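Selvaraj Khan
Notes on the bench automation at our Jirkham site, written up after the first September on the new line. Thread.

1/ We run a water testing lab. Customers send in bottles, we uncap, draw a sample, recap, log and shelve. Intake on a normal day is 320 bottles. Until this spring every cap was turned by hand, twice.

2/ Turning a cap is easy. Turning 640 of them per day is a wrist problem. Two of our technicians had been on modified duty for it, and that was the line in the budget request that got read.

3/ What we bought: two-arm cells. One arm holds the bottle, the other works the cap. We have 4 cells. The scheduling software is called Stilton and was written in-house by Kumudini Kanagaratnam, who would like it known that she didn't pick the name.

4/ What changed on paper: uncapping and recapping moved to the cells. Pipetting, custody forms and anything with a damaged seal stayed with people.

5/ What changed in practice: the technicians became exception handlers. The log for the month shows 413 stops that needed a person. Most were cleared in under a minute. The arm doesn't care about being interrupted. The person pulled away from a pipette does.

6/ Anoma Selvanayagam tracked where those stops came from. Largest group: thin-walled bottles deforming under grip force. Second: cross-threaded caps from the customer's end. Actual arm faults were a small share.

7/ Grip force is a real tradeoff. Too low and the bottle rotates with the cap. Too high and a soft bottle squeezes up and spills when the seal opens. We set it per bottle type, and the intake clerk now has to enter the type. That is a new task, and it went into the job description after Ginette Lecomte insisted. She was right to.

8/ Bottle ID was the other argument. Printed labels sit on the body, and the body is where the gripper goes. For trial runs we settled on a marker numeral on top of the cap, like the 6 on the light blue one, which stays readable with the jaws closed around the middle of the bottle. Rizwan Marikar wants a proper cap sticker for production. Stickers peel. Discussion ongoing.
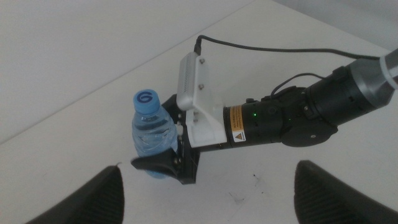 9/ Staffing, because people ask. Headcount is the same. Overtime is down. One bench position was rewritten as cell operator, 80 hours of training, one pay grade up. The posting went to internal candidates first.

10/ Complaints I consider valid: the cells set the pace between stops, break times drifted for the first two weeks, and the alert tone was unpleasant. Breaks are now fixed in the schedule. The tone has been changed.

11/ Still open: who signs for a sample that a cell has opened and a person has closed. Our current form has one box.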